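Treria Leather Goods: bench packers wanted, September start

Work is at a white table, putting zippered pouches and small trays in order for packing.

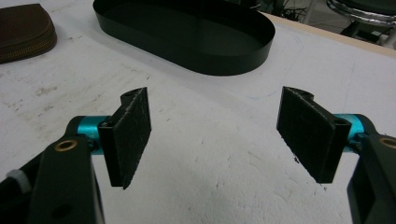 Mohit Upadhyay says the zippers take the most patience, and that new people should go slowly in the first week and leave speed for later. Ravindra Negi would add that good shoes matter more than quick hands.

Two openings, day shift, 49 hours every two weeks. You will check each zipper end to end, wipe the table between batches and fill out the count sheet. An order is usually around 3000 pieces. No experience needed. Must be able to stand for most of a shift.

Apply in person at the Mishra Building, Room 407. Ask for Ravindra.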